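**Lettings & site coordinator – Nandden Yard, Findale**

Part-time to start, going to full-time once phase two opens. Start February if poss.

We're Khoo Handen, a small developer. Nandden Yard is our mixed scheme behind the old bus station in Findale – shops at street level, 21 flats over, plus 3,840 square feet of workspace which still needs tenants. Builders are on the last stretch. Phones are ringing. We need someone on the ground now.

What you'd be doing, most weeks:

- showing people round the units, shops mainly
- chasing heads of terms, references, deposits
- keeping the snag list up to date and nagging the contractor about it
- answering the neighbours (parking, dust, the early deliveries) politely
- updating the lettings sheet so that Elínborg isn't working off an old one
- odd bits. Keys, meter readings, signs

You'd report to Elínborg Brøndum, who runs the project, and share an office with Intan Nair on accounts. Office is the upstairs room over unit 4, kettle works, heating mostly does. Two site meetings a month, 8am start on those, otherwise hours are fairly flexible.
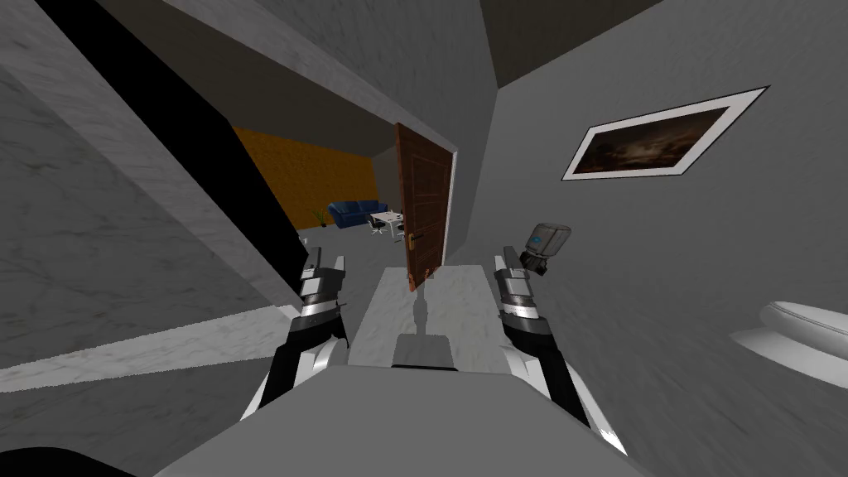

*Computer render: doorway, open wooden door and marble slab.*

You don't need a property degree. Would like someone who's done lettings, estate agency or shop fit-out, or run a shop themselves and knows what a tenant asks on a first viewing. Must be OK with stairs and a hard hat. Driving licence handy, not essential, the station is close. Decent spelling in emails please (better than this advert, we're in a rush).

Also helpful:

- you've read a lease before, even if you didn't enjoy it
- spreadsheets, basic
- know Findale a bit, or happy to walk it and learn

Hours and pay – 15 hours a week up to the end of phase one, then we talk about full-time. Hourly rate depends on experience, tell us what your on now and what you'd want. Pension, paid holiday pro rata, travel between sites covered. Six-month probation.

One more thing. The first few weeks will be messy. Two of the shop units are promised to local traders who've waited a long time, a bakery and a cycle repair place, and getting them in comes before anything else. After that it's the workspace. Smallest room is 400 square feet and we've already had people asking about it, so there's a list to work through from your first morning.

To apply: CV and a few lines on why, no long covering letter. Hand it in at the site office or post it to Intan Nair, Khoo Handen, Unit 4, Nandden Yard, Findale. Mark it COORDINATOR. We're reading them as they come in and will close early if we find the right person.

Interviews on site, half an hour or so, then a walk round with Elínborg. Flat shoes. If you need any adjustments for teh interview just say when you apply and we'll sort it.

No agencies please.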